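What I brought home from the open day at Grenport (mostly brochures)

September
By the purchasing half of a very small workshop

So I finally went to one of these things. Grenport runs an open day for small manufacturers every spring and I've had the flyer on the fridge for two years running, and this time I booked the day off, filled the thermos and drove down. I do the buying for a joinery and small fittings shop with 13 people in it, and for a good while now we've been going back and forth on whether to put a robot arm on the bench where we load and unload the sander and do the hardware packing. Everybody has an opinion. I'm the one who has to fill in the finance application, so I thought I'd better see one close up.

Parking was terrible. If you go next year, don't follow the signs to the front lot, go round past the loading docks where there's a gravel patch and heaps of room. I did two laps before one of the forklift drivers took pity on me and pointed. Sign-in was a trestle table with lanyards, and then a decent coffee cart (free until ten, which I wish I'd known at half past).

The layout was one big shed with the live cells down the left, the tables and software people down the right, and the talks up a flight of metal stairs at the back in a room that got very warm after lunch. I'd planned to do the talks first and the floor second. Didn't happen. I walked in and went straight to the first thing that was moving, like everybody else.

The big cells I'll skip over, they're gorgeous and they're nothing to do with us. Palletising, a welding cell behind tinted screens, a very fast thing sorting little sachets. I stood there for a quarter of an hour with my mouth open and then remembered I was meant to be working.

The Modside stand was the one I'd come for. They do bench-sized packages, so you get the arm, a gripper, a camera, a controller box and a table if you want theirs, and the whole lot turns up on a pallet. I'd emailed them back in winter and got a reply that was all adjectives, so I went with a list of questions on the back of a delivery docket. To be fair to them, they were much better in person! The fellow on the stand had clearly installed a few himself, because when I asked what goes wrong in the first month he didn't even pause. Air supply, he said, and people leaning things on the table.

Then he said a thing that changed how I'm doing the budget. He reckons most small shops price the arm, then go looking for money for everything else afterwards, and the everything else is where it hurts. Fingers for the gripper, for one. You'll want at least two sets if your parts vary, and ours vary like mad, we go from cupboard knobs to drawer runners before smoko. Guarding or a scanner, depending on what your risk assessment comes back with. Somewhere to put the controller where it won't eat dust (in our place, good luck). Electrician. Training days, and the wages of whoever's on the training days, which I'd completely left out of my spreadsheet.

They also had a simulator set up on a pair of monitors, and I ended up spending longer at that than at the real arm. The pitch is that you build your bench in the software, drop the arm in, and run your job on screen before you've signed for anything. I was a bit suspicious of it. I've been burned by pretty pictures before, we bought a dust extractor off a rendering once and the inlet was on the wrong side for our wall. But I got to have a go with the mouse, zooming right in on the tabletop and fiddling with the lights and the surface finish, and it was a lot more useful than I'd expected.
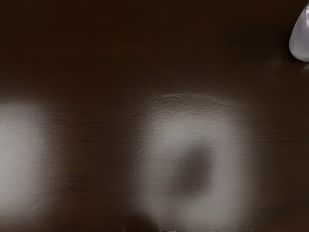 I asked how close all of it gets to a real bench and got a sensible answer, which was that reach and layout are pretty trustworthy, timing is fairly good, and anything to do with gripping or with what the camera sees wants checking on the real thing. Glare came up a lot. Shiny surfaces under overhead lights can throw the vision off, and they'd rather you found that out before you'd bought your bench top than after. Our packing bench is varnished to within an inch of its life and sits right under a row of fluoros, so I wrote LIGHTS in big letters and underlined it. A matte top and a diffused light went onto the list as their own line. Neither one is dear compared with the rest, but they weren't on there at all that morning.

The simulator licence is its own little adventure. You can have it for 442 dollars a month, or it comes bundled for the first year if you buy the full package, and after that you're paying. I asked if you could take it for one month, lay out the job, and cancel. Yes you can. I asked if you could then keep the file. There was some looking at each other over that one, and the answer was that you keep the file but need the licence to open it. So if we go that way I'll be making sure we get everything done inside the month, with screenshots and the measurements written down on paper like it's 1985.

Lunch was a sausage in bread and a salad for the virtuous. I sat on an upturned crate next to two people from a bakery supply mob who were pricing exactly the same sort of thing for trays, and we compared notes. They'd been told a delivery time of ten weeks by one supplier and got it in twenty-three, and their advice was to get the lead time in writing and to not clear the floor space until the truck is at the gate. They'd had a bare patch in the middle of the shop for most of the autumn with tape around it.

After that I did Sfakianakis, who were in the far corner with second-hand and refurbished arms. I really liked this stand! Everything had a tag on it with the running hours and what had been replaced, and they were happy for you to poke at it. The price difference is big enough to make you stop and think. The catch is support. You get a short warranty on their own work, but the software on the older controllers isn't being updated any more, and if you want a modern camera talking to one you're paying an integrator to make that happen. For a job that never changes, I reckon I'd go for it tomorrow. For ours, with the parts changing all day, I came away less sure. I've got their card in the folder though, and for a second arm down the track it could be just the ticket.

Pluditz do the grippers, nothing but grippers, a whole wall of them on pegs. Suction, two-finger, three-finger, soft ones that feel like a bath toy. You could bring your own parts and they'd try them for you, which I'd read on the flyer, so I had a lunchbox full of hinges, knobs and a couple of our awkward little brackets. The knobs were easy. The hinges flopped about, because hinges do, and it took a change of fingers and a fair bit of fussing before we had one picked up in a way you could use. The brackets beat everything on the wall except one, and naturally it was the expensive one. If you go, take your worst part. I nearly left the brackets at home because they were embarrassing.

I only caught one talk in the end, the one on grants and finance. It was dry as a biscuit but I'm glad I stayed. A couple of bits I scribbled down, for what they're worth. Ask whether the finance covers installation or only the hardware, as some lenders will cheerfully fund the arm and leave you to find the rest in cash. Put the service contract in from year one even if the first year is free, so the second year isn't a shock. And the state scheme wants quotes from before you apply, dated, on letterhead, and they do knock people back over it. I have a drawer full of quotes that are basically a number in an email, so that's a job for me.

The question I liked best came from the floor. A woman up the front asked how you're meant to work out the payback if the person doing the job now isn't going anywhere, and the speaker went a bit pink. We're in the same boat. Our packer is staying, she's brilliant, she'd be the one running it. What we'd be getting back is her hours for the finishing room, where we turn work away most months. So I've rewritten the payback sheet around the finishing jobs we've said no to, and I went through the book when I got home and found 73 of them since last winter. I had no idea it was that many. A few were never going to be profitable (somebody wanted a birdhouse re-lacquered), but still.

Where that leaves us: I'm getting a proper written quote from Modside with the fingers, the guarding and the training broken out line by line, and a quote from Pluditz for the expensive gripper on its own to see if it comes out cheaper that way. I want the one-month licence before we commit to anything, and I've told the boss that it comes out of this year's money and the arm comes out of next year's. The electrician is coming to look at the board regardless, we've been tripping that circuit with the kettle.

Things I'd do differently: wear better shoes, it's all concrete. Eat before the talk. Bring a tape measure, because I was asked three times how deep our bench is and I guessed, and when I got home and checked I was out by a good hand's width. So I've had to email everybody with the right number, which made me look like a real professional.

The brochures are on the shelf over the kettle if anyone from work is reading this. Please put them back in the folder.

Got a quote story or a lead time horror? Use the contact form | © All posts the author's own | Back to top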